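Putting up pegboard in a small workshop

Pegboard is cheap, quick to hang and easy to change later. Most of the trouble people have with it comes from how it goes on the wall. A sheet screwed flat to the plaster is no good, as the hooks need room behind to turn and seat.

Fix battens to the studs first. Ours are 30 mm deep and run across the wall every 400 mm, starting just in from the top edge. Check each one with a level before driving the last screw. If the wall bows, slip packers behind the batten until it sits straight. Older garages in Stulthorpe are bad for this and you may need a fair few.

Paint the board before it goes up. Use a foam roller and thin coats, and go easy on the paint or you will spend Saturday clearing the holes with a skewer. Grey hides finger marks better than white. Steel board from Skonico comes already coated and can skip this step, but it needs proper deburring if you cut it.

Set the bottom edge of the board a little above the bench so sawdust can be brushed out from behind. Our bench top is 762 mm off the floor, low enough to work at from a stool. If you stand to work, build yours higher and move the board up with it. 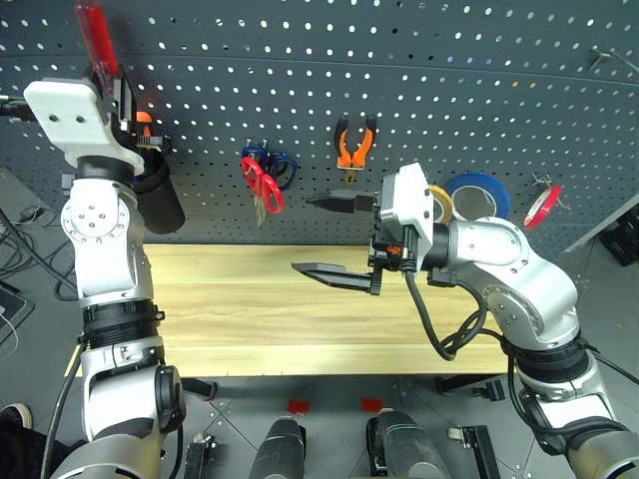
Dark grey pegboard behind a light wooden tabletop.

Lay the tools out on the floor before you hang anything. Keep whatever you reach for daily between elbow and eye height, and put the heavy gear low down. Leave space around each handle for your hand. Long saws can go at the far end where they won't be knocked.

Hooks that fall out with the tool are the usual complaint. A dab of hot glue on the back of the hook will hold it, and it peels off when you want to move things. Plastic locking clips also work, though the ones we bought from Egilsson were a loose fit on the thinner hooks. Bend those hooks slightly with pliers and they stay put.

Small parts do better in tubs. Run a dowel through two long hooks to make a rail and hang the tubs off that. Keep each one under 15 screws deep or the bottom ones never get used – they just go rusty.

Wipe the board over with a damp cloth once in a while. Hardboard swells if it gets soaked, so wring the cloth out well and leave the garage door open until it dries.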